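Against the One Big Bin

Every October the store flyers come through the door in Memham and tell me my trouble is storage. I don't believe them. I have bought the bins. A Vanhove tub cost me 34 dollars, lid extra, and within 2 weeks it held a tea set, half a puzzle and a great many things that belonged to neither.

The theory goes that a child with one large tub will clear up in a minute. Maybe so. What gets cleared is the table, and the muddle moves indoors, so to speak. Play food goes in with blocks, blocks go in with scraps of whatever, and the next morning the whole lot gets tipped out to find one banana.

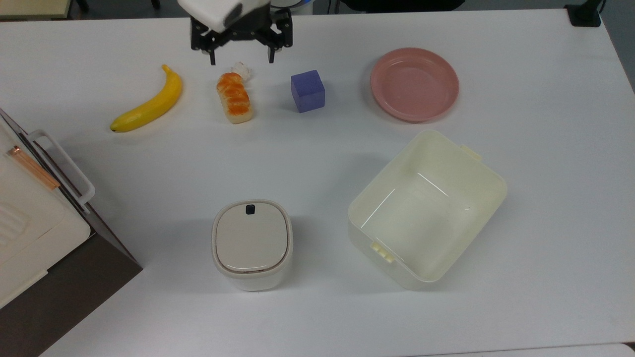

A reader in Preton wrote to object that her 4 children would never sort anything, and that a tub they use beats a shelf they don't. She added that I plainly have more patience at seven in the evening than she does.

I don't, and I grant her half the point. But I'm not asking for shelves, or labels, or the 139-piece organizer set they sell over in Pololdale. I'm asking whether the tub deserves the credit it gets. Kids will put a thing away if the place it goes is part of the game.

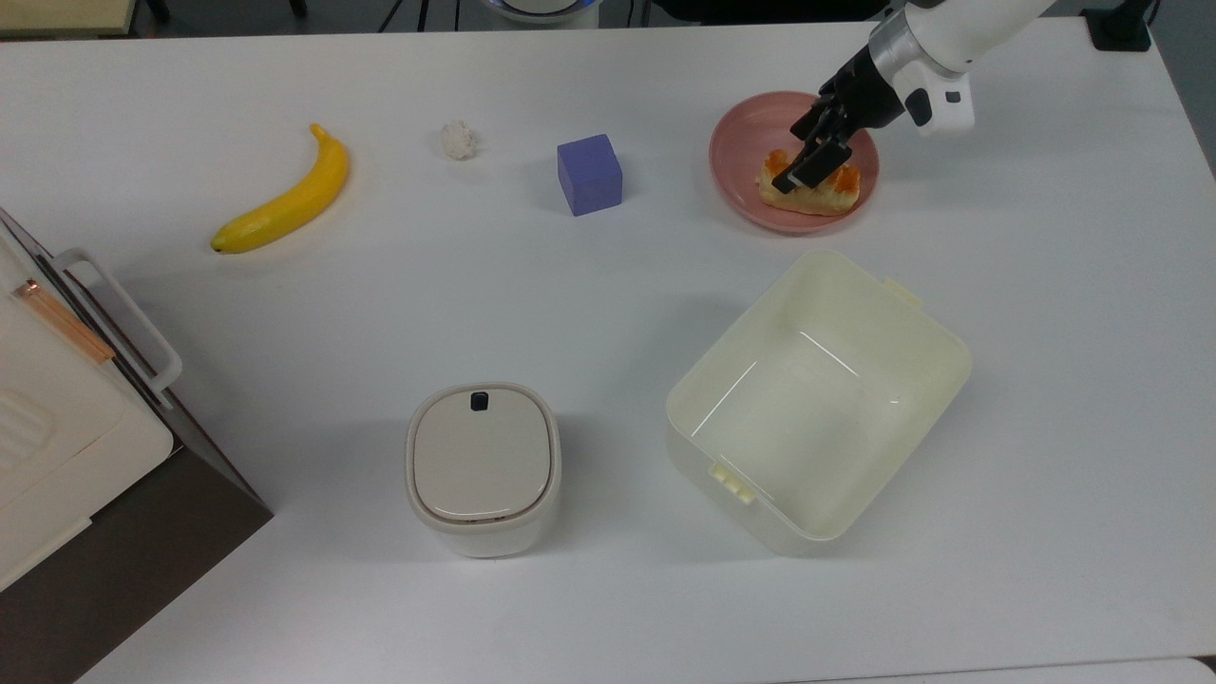
Sorting got a bad name from people who sell dividers. Done small, it's only play that ends with things where they started. Food goes on a plate, for instance, and any child who has run a pretend café knows it. Bread on a pink plate makes sense to everybody, while the big cream bin can stand empty a little longer and no harm done. The banana could go next to the bread. The purple cube is a harder case – I'd let it stay out.

Will this work in every house? I doubt it. I doubt most advice on tidying, mine included, and I still have the tub. It's in the hall with boots in it.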